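Robots on the returns bench – anyone else?
Forum: Warehouse and packing > Shop floor chat

tapegun_400
So Lovdale have told us the toy returns bench is going over to a two-armed Waverum by March. I do lates there and I've been asked to "move into teaching", meaning I drive the arms through each job until it copes alone. Same pay band. Anyone done this?

mossy1960
Did it at Skondora. I liked it more than I thought I would! My wrists stopped hurting, for one. You do end up talking to it though.

pallet_gremlin
Sorry but you're training your replacement. We had 500 returns a shift and a proper laugh doing them, now it's one person and a screen. Ask what happens to the rest of the bench before you say yes.

tapegun_400
Fair, and I have asked – got a shrug. First practice job is the table football set, ball and goal, then folding cloths after that.

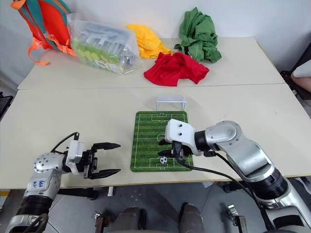
Football mat on the bench, cloths at the back for later.

mossy1960
Oh that's a nice one to start on. Small balls are a pain, mind. Go slow with the right arm and don't let them rush you.

baert_nights
Disagree with gremlin a bit. At Baert nobody lost hours, but the breaks changed, because the arms don't stop when you do and someone has to cover. Get that in writing.

pallet_gremlin
Get ALL of it in writing. Band, hours, breaks, the lot.

tapegun_400
Will do. Meeting's at 1611 apparently, who books a meeting for 1611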